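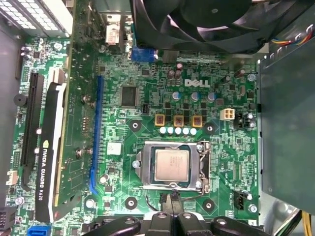 Dell board with the cooler off, socket and processor

Old Dell desktop, cooler removed, what should I check before it goes back together?

Posted by Venstead, 13 January 2022
Viewed 349 times

I have a Dell desktop that I want to keep going for another couple of years as a machine for bills and printing. It had been shutting itself off after about twenty minutes of use, with the fan getting very loud just before. No error message on the screen, it just went black. I blew the dust out of the case and that made no difference, so I took the cooler off to replace the thermal paste, which I assume was the original from the factory.

The processor is still in its socket and I have wiped the top of it. I can just make out some printing on the metal. The socket frame is up at the moment. Before I go further I have a few things I'm not sure of:

Do I need to take the processor out to clean it, or leave it where it is?
How much paste, and do I spread it?
Is there a set order for the four cooler screws?
Should I be worried about the capacitors? I have read that they go bad on older boards and cause shutdowns.

I don't want to spend much. A refurbished desktop at the shop near me is 300 dollars and if the repair starts getting close to half that I would sooner stop. Graphics card doesn't matter, I use the onboard video.

Protik

Leave the processor in the socket. If the top is clean there is nothing to gain by lifting it out, and depending on the model you have either pins on the chip or very fine contacts in the socket, and neither one likes being touched. Check that it is sitting flat, then lower the frame and hook the lever down under its catch. It takes more force than people expect on some of these sockets. If it feels like something is blocking it, stop and look at how the chip is sitting.

For cleaning, use isopropyl alcohol, 90 percent or better, on a coffee filter or a lint-free cloth. Do the bottom of the cooler as well. Old paste can be like dried clay and you may need to go over it a few times. Let both surfaces dry.

Paste: a blob the size of a small pea in the middle of the metal lid. Don't spread it. The pressure of the cooler does that. A small tube is enough for several jobs and costs very little.

Screws: go corner to corner. Start all four by hand a couple of turns each, then tighten one, then the one diagonally across from it, then the other two. Go around again until they are snug. If you tighten one side fully first, the cooler tips and you get a gap on the other side.

Plug the fan back in before you close the case. If the fan header is empty most Dells will stop at startup and complain about it.

On the capacitors, look at the tops with a flashlight. They should be flat. A domed top, or brown crust on the top or around the base, means that one is failing. Check all of them and not only the ones by the processor. I can't judge that from a photo taken straight down, so you need to look at them from the side.

After it's running, install any free temperature monitor and leave it open for half an hour. On a basic office model I would expect it to sit well under 60 C at idle.

Cho

could also be the power supply. mine did the same thing, swapped the psu and it was fine after

Rotomcombe

Agree with Protik on the cleaning and the screw order. One thing to add, while the cooler is off run a soft brush through the fins. When I did mine there was a mat of dust packed between the fan and the metal that I could not see with everything assembled, and canned air from the outside never moved it.

Check the power supply only after you have done the paste. Some Dell desktops take a standard supply and some don't, so look up your exact model before you order one. The service manual for your model should be a free download from the support site if you enter the service tag, and it has a page on removing and refitting the cooler.

Also unplug the machine from the wall and hold the power button for 5 seconds before you put your hands back in there.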